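Workshop Notebook: Roller Chain Wear on the Mendis Transfer Conveyor
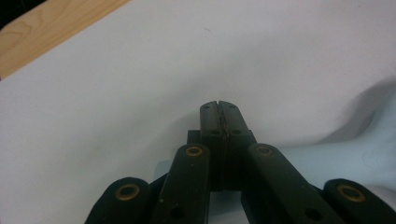
Tartu, 8 Mar 2022

Entry opened by I. Meireles. Second reader: S. Pärn.

The chain was taken off the Mendis conveyor this morning and brought to the bench. It had run for 1164 hours since it was last replaced, on the hour meter in the cabinet. The maintenance plan allows 3000 hours before a chain is due for inspection, and the present entry sets out why this one was removed early and what has been found to date.

Background

The conveyor is driven by a geared motor through a single strand of roller chain, with a small sprocket on the gearbox shaft and a larger one on the conveyor head shaft. The shafts are horizontal and parallel. The slack side of the chain runs underneath. An idler sprocket on a pivoted arm bears on the slack side from outside and is held by a bolt through a curved slot. The arrangement dates from the rebuild and the drawing in the file agrees with it, apart from the guard, which was altered later and never redrawn.

Operators had noted a regular knock from the drive at low speed. It was entered in the running log twice before it was passed to us. The knock came once for each turn of the chain and not once for each turn of either shaft. This was established by chalking one link and listening for several turns with the guard sensor held in test mode under the usual permit. It pointed to a fault in the chain itself, and the sprockets were accordingly left until second.

Removal

Supply isolated and locked, key with S. Pärn. Conveyor belt tension released at the tail end so that the head shaft was free of load. Idler slackened, connecting link brought round to the large sprocket and opened there. The spring clip was found fitted with its closed end facing the direction of travel, which is correct. The chain came away without difficulty. The idler bolt did not. It had seized in the washer and had to be turned from behind with the arm held in a clamp. The bolt is scrap and a new one has been drawn from stores.

The position of the idler arm was scribed on the plate before it was moved. It stood at the last part of the slot, with very little adjustment left. On the drawing it should stand near the middle with a new chain. Either the chain had lengthened a great deal or the centre distance had changed, and the two possibilities were kept separate in what follows.

Cleaning

Two baths of solvent, then blown through and hung. The first bath came out dark brown with fine red particles, a sign of dry running inside the joints. The outer faces of the plates had plenty of Clostex grease on them. It had been applied with a brush and had formed a thick skin. There was little evidence that any of it had reached the pins.

I wish to record for the file that Clostex is a sound product for open gears and is stocked for that purpose. It is not specified anywhere in our procedures for roller chain. The conveyor lubrication card says "grease, drive" and gives no type, and whoever did the work cannot be faulted for reading it as it stands. The card is to be withdrawn (see Actions).

Measurement

The full length of the chain is 158 pitches including the connecting link. It was laid in the measuring channel on its side, pulled to the standard load and read over four separate lengths. Three of the four agreed closely with each other and were inside the limit for continued use. The fourth was well outside it. The excess was traced to a group of 4 adjoining links, which could be picked out by hand once we knew where to look, as the joints rocked sideways noticeably more than their neighbours.

Wear in a roller chain is normally spread evenly, every joint having gone round the same sprockets the same number of times. A short group that is much worse than the rest wants a particular explanation. The following were considered.

First, a repair. If a length of older chain had been let in at some stage, that length would be worn further than the rest. The plates in the bad group carry the same maker's stamp, Lukoševičius, as the others, and the stamped batch mark is the same. There is no additional connecting link or cranked link anywhere in the strand. A repair is therefore thought unlikely.

Second, local damage. Two of the outer plates in the group have a bruise on the upper edge and one has a slight bend. The marks are bright at the bottom, with older, dull metal round the rim. Something hard has been caught between the chain and the large sprocket, or the chain has been struck when off the machine. A bent plate puts the pin out of square in the bush and the load is then carried at one end only, which would give wear of the kind we have.

Third, a bad batch of pins. This cannot be excluded until one is cut and tested for hardness.

S. Pärn favours the second explanation. I am inclined to agree, but I should like the hardness figures before it goes in the report as a finding. She points out that the tail of the guard was refitted in the same quarter that the knock was first logged and that one of its fixing screws is missing its head. The head has not been found.

Sprockets

Small sprocket: teeth lightly polished on the driving side, no hooking, root circle clean. One tooth has a nick at the tip, which may be matched against the bruised plates when there is time. Large sprocket: hardly worn, as would be expected at this number of hours. Both keys tight. Faces checked with a straight edge across the pair, and found out of line by more than the drawing allows, the small sprocket standing too far out from the gearbox.

The misalignment was not expected. The grub screw over the key had been tightened on to a burr, so it is possible that the sprocket was never pushed fully home. The inner plates of the chain show side wear on one face only, all the way along, and this agrees with a sprocket that stood out of line throughout the period. It does not account for the bad group, and the two faults are to be reported separately.

Centre distance was measured and is as drawn. The idler position is explained by chain length alone.

Idler

Bearing rough when turned by hand. Seal lifted on the side facing the drive. The bearing is a standard item and will be replaced whatever else is decided. The Rellell idler that was offered as a substitute last year has a wider hub and would foul the slotted arm unless the arm were cut back. I do not recommend altering the arm for it.

Discussion

The practical question is whether the strand may be returned to service with the bad group cut out and a new length let in. It has been done here before. My view is that it should not be done on this conveyor. New links set among part-worn links do not share the pitch of their neighbours, and the knock would probably remain in a milder form. The cost of a complete strand is modest beside another stoppage. S. Pärn agrees, with the reservation that the sound lengths should be kept for the hand-fed table, where the speed is low and the chain is short.

The lubrication method needs a decision from the section and not from this bench. A light oil applied to the inside of the slack strand, so that it is carried outward through the joints as the chain goes over the sprocket, is what the chain maker's sheet asks for. At the speed of this drive, application by brush or drip is sufficient. The difficulty is access. The altered guard covers the slack side completely and must be taken off for oiling, and it is fair to suppose that this is how the grease came to be used.

Actions

New strand of the same type and pitch count to be ordered. I. Meireles.

Idler bearing and bolt to be fitted, arm returned to the position shown on the drawing and the final position scribed. S. Pärn.

Small sprocket to be drawn, burr dressed, refitted against the shoulder and checked with the straight edge before the chain goes on.

One pin from the bad group and one from a sound length to be cut and sent for hardness. Label both. The last pair went out with one label between them and the results were of no use.

Lubrication card to be withdrawn and reissued with the oil grade stated. Clostex to be named on the open gear card only.

Guard drawing to be brought up to date, with a hinged flap on the slack side if the safety office will accept it. Sketch to follow.

All guard screws to be checked for missing heads before the drive is run.

Note added later, S.P.

Nick on the small sprocket tooth compared with the bruised plates under the glass. The width is near enough to be of interest but the depth is difficult to judge with the plates still assembled. I have left the group whole until the pins are drawn. Spring clip and connecting link are in the tray with the old idler bolt and should not be thrown out.

Key still with me. Conveyor remains locked off.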